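Notebook, textile bench
December 2020
Entry by N. Chaudhary, read over by Szu-yu Cheung

Subject: shrinkage and color bleed in the Lunuven checked cloths, hand wash only.

Carried over from the last entry: the warp readings did not agree between the two of us on the same piece. We traced it to the steel rule. Szu-yu reads from the end of the rule and I read from the first engraved line, and the end is worn. From now on both of us read from the engraved line. Earlier warp figures in this book should be treated as good to 2 mm at best. Weft figures were all taken with the other rule and stand as written.

Marking. The laundry pen specified in the Kestura method sheet spreads on the pale squares and the line ends up wider than the error we are trying to measure. Changed to a single stitch in contrasting thread at each gauge point, knotted on the back. Slower to put in, much easier to find after the wash. Do not pull the knot tight or the weave puckers and the mark moves before the test has started.

Conditioning. Pieces lay flat on the rack overnight before first measurement. The room humidity drifted when the heating came on, so I have started writing the hygrometer reading next to each length. If the two readings for a piece were taken in clearly different air, mark the result with a cross in the margin and repeat it.

Bath. 26 degrees C at the start, measured in the middle of the basin after stirring, with the thermometer held off the bottom. Detergent is the Hitov liquid, diluted, 100 ml of the dilution per basin. Make the dilution fresh. The jug left from the previous run had separated and I threw it out. Agitation by hand, pressing down and releasing, no rubbing and no wringing. Rinse until the water stops foaming when it is poured from a height.

Drying. Flat, face up, on the mesh. Szu-yu tried one piece over the rail for comparison. It grew in the direction it hung and narrowed the other way, as expected, and the rail left a crease through a gauge line. No further use of the rail. That piece is excluded from the table.

Results so far. Warp on piece A went to 497 mm after the first wash and did not move measurably after the second. Weft hardly changed at all. The difference between directions is consistent with tension left in the warp at finishing, but I have no finishing record from the mill and can't say more than that. Have written to ask for one. Piece B behaves the same way in sign, with a smaller change. Piece C has the crossed humidity note and will be repeated.

Color. Tested with white cotton pressed wet against the printed side under a flat weight. Slight tan transfer on the first contact, none that I could see on the second. Judged against the gray scale at the north window, never under the bench lamp, which is too yellow for this. Szu-yu graded the strips separately before seeing my grades and came out half a step harsher on one of them. We kept the harsher grade.

One thing to watch: the hem. On piece B the hem thread shortened more than the cloth and the edge now waves. This does not show in the gauge lengths because the marks sit well inside the edge, so a cloth can pass the method and still look bad on a table. Proposed addition to the sheet: lay the piece flat without smoothing, slide a feeler under the highest point of the edge, write down the height. Needs a trial before it goes to Kestura.

To do: repeat C. Get the worn rule replaced or cut back to a clean line. Find out if the hem thread is the same fiber as the ground. Copy the grades into the shared table and initial them.

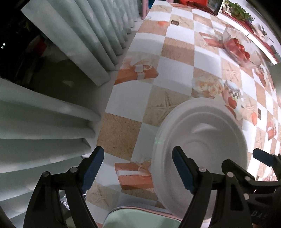
Feeler set is on loan to the metal shop until February, so the hem trial will use card shims, stacked, with the thickness of the stack checked by caliper.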